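Search this site Search Go

Kitchen Notes: The Roll Bake, and Plates for Small Lunches

The Tretusham lunch table is back for August, and most of the mail since the last issue has been about bread. Several readers wanted the roll recipe again, and a few asked what size to make the rolls so they fit a packed lunch or a small plate. The recipe is below in short form, followed by some notes on plates and mugs, as the shared cupboard is getting a partial restock.

The long roll is the one we make most. For a batch you need 2000 grams of bread flour, 29 grams of instant yeast, 40 grams of salt, a splash of oil, and enough lukewarm water to bring it to a soft dough. That comes to around 1300 grams of water with the flour we buy, but go by feel. Knead until smooth, cover, and leave it until it has doubled. Divide it into pieces of 80 grams, flatten each one, roll it up tightly, and pinch the seam. Set the pieces seam side down on the tray with two fingers of space between them. Let them rise again and bake at 400 degrees until the tops are lightly colored.

People who like a darker crust can leave them in longer. We pull ours early for the lunch table, as a pale roll stays softer through the afternoon and is easier for the younger kids to bite. A shallow pan of hot water on the bottom rack also helps keep the crust thin.

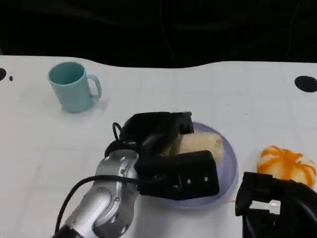

Plates come up every time we talk about portions. The cupboard has held a mix for years, and the large dinner plates make one roll and a spoonful of salad look like somebody forgot the rest. For a single roll we now reach for the small round ones with a low rim. The light lavender plate is a good size for it, with the roll lying on its side, and the shallow rim is enough to stop most of the crumbs. The plate is also translucent, so a smear of butter left on the underside shows up when you hold it to the window. The pale turquoise mug goes well with it for soup or milk. If you are setting places, put the mug to the left and leave some room around the handle.

The restock money is 200 dollars, and it will go to small plates first, then mugs, then a second bread bin if anything is left. We looked at stoneware from Dalsgaard and a lighter set from Trirnance. The stoneware is nicer to eat from but heavy to carry in a stack, and the shelf over the sink already sags. The lighter set is the likely choice. If you have strong views, write them on the sheet inside the cupboard door before the order goes in.

A few reminders on washing up. Colored plates go in the top rack. Mugs should be rinsed soon after use, especially after tomato soup. Please do not use the scouring pads on anything with a matte finish. The soft brushes are in the Cirkitz tin beside the faucet, and spare ones are in the drawer under it.

Leftover rolls can be frozen the same day. Slice them first if you plan to toast them. They keep for a month in a closed bag, and a frozen roll put in a lunch box at breakfast is ready to eat by noon. Next issue has the bean soup, along with the seeded version of this dough that was left out of this one for space.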